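Filstead Community Board > Food & Drink > Cutting back on coffee, who has done it?

tiria_mornings
OK so I was up to 4 big cups a day and my doctor gave me The Look. I'm not trying to quit, I just want to get down to 2 and sleep like a normal person. Right now I'm wide awake at 90 minutes past bedtime, staring at the ceiling fan. Did anybody here taper slowly or did you just rip the band-aid off? I start work early so please don't tell me to "just have tea," I have tried and I was mean to everyone.

gravelpit
Taper. I went cold turkey in May and had a headache so bad I called in sick. Would not do again.

Haslinger_Rd_Mike
Disagree, I went cold turkey and it was over in a few days. Drink water, take a nap, done. Tapering just drags out the misery and gives you more chances to cheat.

gravelpit
Good for you but not everyone can nap at work lol

oatmilk_and_regret
What worked for me was half-caf. I mixed the beans myself, a little more decaf every week, and kept the same mug and the same time of day. A lot of it is habit! I like holding something warm while I read the news and my brain doesn't seem to care much what's in it. The sleep part took longer. I'd say it was well into the second bag of beans before I stopped waking up at 3 am.

The other thing I'd look at is the size of your cup. When you say "big cups," how big? My old travel mug held so much that my "one coffee" was really two and change.

lalirholm_lou
Cup size, yes!! I was going to say the same. I only drink out of paper cups on weekdays and I always grabbed the large ones without thinking, then filled them to the top because why wouldn't you. Now I stop well short of the rim and it looks sad for a few days and then it looks normal. 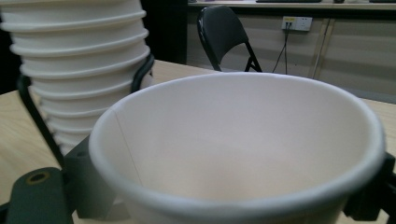
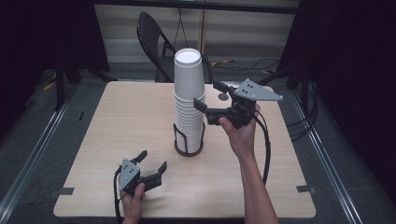

White paper cups, the plain kind

Anyway my rule is nothing after lunch. I wait 45 minutes after I get up before the first one too, which I read somewhere and can't swear does anything, but it does mean I'm dressed and the dog has been out before I start thinking about a refill.

Haslinger_Rd_Mike
The waiting thing is nonsense in my opinion. Coffee is coffee whenever you drink it.

lalirholm_lou
Could be! It still works on me so I'm keeping it.

gravelpit
Can we talk about paper cups though, coffee tastes like cardboard in those. Get a real mug and you'll drink it slower.

lalirholm_lou
I break mugs. I have broken more mugs than I own plates.

tiria_mornings
This is all super helpful, thank you. I measured my mug and I'm a little embarrassed, it holds way more than I thought - so my 4 cups was probably closer to 6 in diner terms. I'm going to do the half-caf mix and cut off at lunch. Mike, I respect you but I have meetings.

oatmilk_and_regret
Get decent decaf or you'll hate every sip. The cheap stuff tastes burnt to me no matter how I brew it. And don't start on a Sunday, you'll want your willpower for Monday morning.

gravelpit
I'd start on a Sunday for exactly that reason, get the first bad day out of the way at home.

Haslinger_Rd_Mike
Finally something gravelpit and I agree on.

tiria_mornings
Sunday it is. Does anyone know if the store on Haslinger still has the bulk beans or did they take those bins out?

oatmilk_and_regret
Still there last time I went, back wall past the cereal. The decaf is on the bottom row.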